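Nenine is looking for guests: come and talk about faith and ordinary working life

Recording from January in our studio at Beltside. Applications close 31 October 2018.
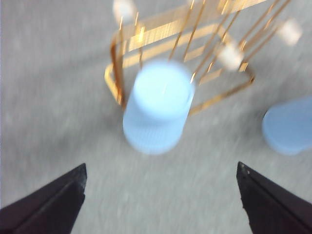 Do I have to belong to a church to take part?

Anyone who prays, or tries to, or used to and misses it, is welcome to apply. Most of our guests so far have been Christians of one kind or another, but we've also had long and lovely conversations with a Quaker bus driver, a Jewish midwife and a man who told us he believed in God on the way to work and had serious doubts on the way home. (He got more letters than anyone else in the series!)

What Nenine is

Nenine is a weekly audio programme about belief and the working day. We started it in a borrowed vestry with one microphone and a very noisy radiator, and we've now put out 67 episodes. Each one is a single conversation, usually 40 minutes or so once it's edited, with somebody who is trying to live their faith in a particular job, or between jobs, or after a lifetime of them. We talk about childhood, about money, about difficult managers and kind ones, about what you do with your beliefs when you're tired and there are still three hours of the shift left.

We have around 700 regular listeners. That's small, and we love it, because they write to us. They send prayers, recipes, complaints about the theme tune and very good questions for future guests, and we pass on everything that's meant for you.

Who we'd love to hear from

For the new series we have room for 11 guests. We're especially keen to hear from people in work that doesn't often get talked about in church: cleaners, call centre staff, prison officers, farm workers, lorry drivers, people who care for a relative at home and don't get paid a penny for it. We'd also like to meet a couple of people who hold public office at parish or town level, whatever their politics, and somebody who has recently retired and is finding it harder than expected.

You don't need to be a good speaker. Some of our favourite episodes have long pauses in them. You don't need a dramatic story either, and if you do have one you're free to keep it to yourself and talk about your allotment.

You do need to be 18 or over, and comfortable with your first name and your own voice being broadcast. If your employer has rules about speaking in public, please check those before you apply. We can change small details such as the name of a workplace, but we don't disguise voices.

What taking part involves

First there's a phone call, about half an hour, so that we can get to know each other a bit. Nothing is recorded. If we both want to carry on, we'll send you a short list of subjects we might cover and you can cross out anything you'd like left alone. Once it's crossed out we won't bring it up.

Then you come to Beltside for one morning or one afternoon. Please allow three hours. The recording itself takes less than half of that, but we like to start with tea and there's always something to eat afterwards. You're very welcome to bring a friend, who can sit in the studio or wait in the kitchen next door.

A few weeks later we'll send you the edited programme. You'll have 10 days to listen and tell us if there's anything you'd like taken out, and we'll take it out. After it goes online we'd ask you not to change your mind without talking to us, but do talk to us. We've removed an episode before at a guest's request and would do so again.

Expenses and access

We can't pay a fee, sorry. We do pay your travel, standard class or mileage, and childcare or respite care for the time you're with us. The Zalewska Fund gave us a grant in September for exactly this purpose, so please do claim! Nobody should be out of pocket for coming on the programme.

The studio is on the ground floor with a level entrance from the car park and an accessible toilet across the corridor. There's a hearing loop in the studio but not, as yet, in the kitchen. If travelling to us is impossible we can record two of the conversations in guests' homes, so tell us on the form if you'd like to be considered for one of those. We can also work with an interpreter, and we're happy to cover the cost.

All programmes go out with a full written transcript.

How to apply

Ask for a form by ringing the Beltside office, or pick up a paper copy from the Famico café on the corner, who have kindly put a stack by the till. The form is two sides. It asks what you do all day, what you believe or would like to believe, and one question you wish somebody would ask you. Answer in as few words as you like. If you'd prefer not to write, leave a voice message of up to five minutes covering the same things and we'll treat it just the same as a form.

You can put somebody else forward, but please get their permission first. We had a couple of rather surprised people last time.

Everybody who applies will get a reply by the end of November, whether or not we can offer a place. We'll try for a mixture of jobs, ages and traditions, so if the answer is no this time it may simply be that we'd already said yes to another night-shift nurse. We keep forms for one year, unless you ask us to shred yours, and we do go back to them when we plan the next series.

Questions before you apply are welcome. The office phone is answered on weekday mornings and there's a machine the rest of the time. Leave a number and we'll ring you back.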